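In defence of the scruffy bin

I will happily argue with anyone who says blocks belong in a handsome box with a lid and a slot for every piece. I had one of those boxes. It was a gift from my aunt, Doaa Kabbaj, and it was gorgeous, and my kids played with it maybe twice (once under supervision!). The trouble was packing up. Every block had its place, so every evening ended with somebody in tears over the last one, and on a few evenings that somebody was me.

Give me a big open bin any day. No lid, no dividers, walls you can tip things over without aiming. You drop the blocks in, they land however they land, and you're done before the kettle boils. I picked mine up for 40 dollars at a clearing sale out past Vadusstead, scratches and all, and I love it more than any piece of furniture we own.

My friend Marwa Tawfik says a bin teaches kids to be messy. I think she's got it backwards. A child who can see everything at a glance goes straight for what they want, and a child who can throw things back in will do it without being asked — mine do, most nights, which still amazes me.
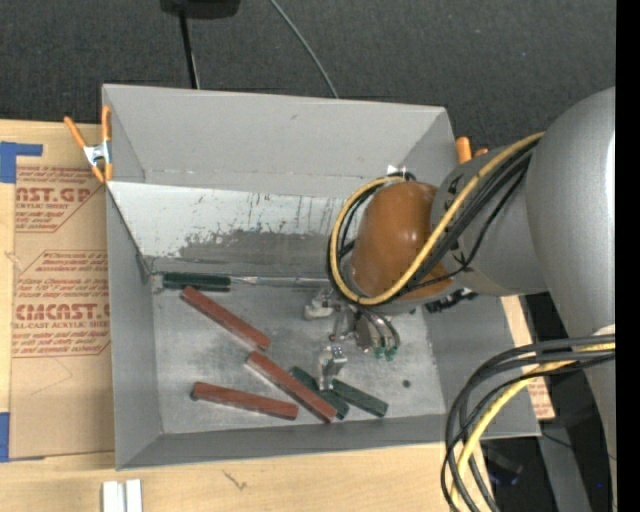

And I'd keep the colours few. Red and green is plenty. Long blocks in two colours are already fences, train tracks, a bridge, a very bad giraffe. Add nine more shades and the whole afternoon goes to sorting and bickering over who has the purple.

Let them lie crooked, too. I used to straighten the blocks after bedtime, all facing the same way, and my son would come out in the morning and look at them as if they were in a shop. Now I leave the heap alone. He reaches in, grabs whichever one is on top and starts building while I'm still hunting for my favourite mug.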